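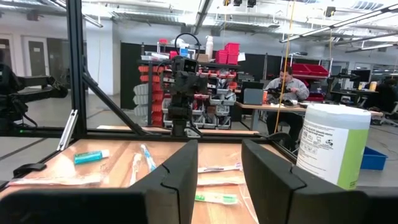 Toothbrush day for the Sametti travel kits. Aim was to sort the loose ones by packaging and see what goes in the pouch next to the toothpaste without having to force the zipper. Started on the wood table, the one with the black frame, and spread them out before deciding anything. The clear wrappers are a pain – the all-white brushes look the same from any distance, and the bright green handle is the only one I can grab without thinking. Blue-and-white one is fine too. The toothpaste is the small teal tube, white cap, and I'm going to use that as the reference size from now on. Colin Lockwood wants the large tube in the spec as well. Told him not this round.

22/11/2018

Pouch notes, before I forget:

Traltby pouch, small. Tube goes in flat along the bottom, brush on the diagonal. Closes but the wrapper corner catches in the zipper teeth. Did it 4 times, caught on 3. Turning the brush so the seam faces in helps a bit. Would not want to explain that to anyone packing a whole carton.

Traltby pouch, medium. No trouble at all, everything slides around though. Looks half empty when you hold it up, which was the complaint last February.

Ostrowski pouch. Nice fabric, stiff zipper. Brush has to go in first, then the tube, then whatever else. If the tube goes first you end up taking it out again. Colin likes this one. I like it less but can live with it.

Order is 126 kits, so cartons of 20 leaves six over. Ask if they want the six loose or in a short carton. Dont guess like last time.

Wrappers: leave them on. I went back and forth on this. A bare brush packs so much nicer, but then it needs a cap, and the caps are a separate line on the Sostik order form and they take forever. Decision is wrapper stays. Any brush with a split wrapper goes in the reject bin, no taping it shut.

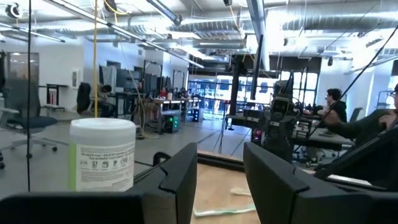 Also no trimming the ends of the sleeves to make them fit, I know it's tempting. Once the end is open it's a reject same as the split ones.

Wipe down between batches, table first and then hands. Keep the tub of wipes on the table and not on the shelf, nobody walks over to the shelf. Let the wood dry before the next lot comes out or the card inserts pick it up and curl. Ruined a few inserts that way on the last order and had to beg for more.

Sostik still has the old part number for the inserts, it should be 1402. Emailed them, no answer yet. If they ship the old size it wont fit the Ostrowski pouch at all, so somebody please check the box before signing.

To do
– zipper test again on the small Traltby, seam in, longer run
– short carton question to Sametti
– more brushes with colored handles if the supplier has them, so much quicker to sort
– Colin to send pouch prices, both makers, same quantity this time so I can compare teh numbers

Leaving the medium pouches out on the bench till the prices come in.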